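Section 4. Setting up the Zelby arm for an open day

For stand crews. Read section 3 first if the arm has been in its case over the summer. Short version is on the lid label, but the lid label is out of date (still says Quispe base, ignore).

4.1 Before the doors open

1. Table against the wall, long side out. Clamp the base. Tug it. Clamp again if it shifts.
2. Power off at the wall, then plug in the arm, then the Grirham controller. Wall switch last.
3. Run the homing routine with a clear table. Hands off till the light is steady green.
4. Type 3257 on the keypad to unlock visitor mode. Any other mode is too fast for a public stand.
5. Grip force to 16. Speed to 10. Write both on the card by the screen.
6. Check the stop button. Press it, twist to release, home again. Every morning, even if it was fine yesterday.

CAUTION: Visitor mode limits the speed. It does not stop the fingers closing on someones hand.

4.2 Items for the pick-up demo

Soft things go down well with visitors and dont dent the table. Pouches, wash bags, socks, small cushions. Nothing over 300 g. Empty pockets first, coins jam the fingers. Lay the item flat, zip closed, strap tucked under. Bring the fingers down slowly until they just press the cloth, pause, then close. If the cloth slides out, go lower by one step and try again. Do not raise the grip force to make up for a bad approach.
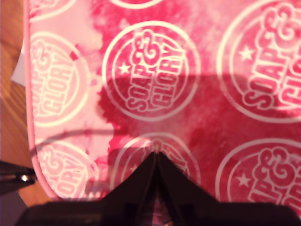
Can visitors use their own things in the demo?
Only if they are soft, closed and under the weight limit, and the owner agrees to it first. Phones, glasses and anything with a liquid in it stay off the table.

Patterned fabric is fine in visitor mode, the operator is steering by hand. For automatic picking use plain cloth, see section 6.

4.3 During the visit

1. One operator on the handset, one person at the stop button. Swap at 11 and again at 2.
2. Children stand behind the tape. Handset can be passed over the tape, on its long lead.
3. Keep the arm cable behind the base. If it drops across the table, stop, move it, carry on.
4. Item falls on the floor: stop button, pick up, release, home. In that order.

NOTE: The Mukden handset has left and right swapped compared with the old one. Let each vistor try it in the air before going near the table.

4.4 Packing up

Open the fingers fully. Send the arm to park, wait for the click, wall switch off. Controller in the bottom tray, handset on top, leads in the side pocket. Item box goes back with the arm, do not leave it on the stand. Faults on the yellow sheet, then section 9 for returns.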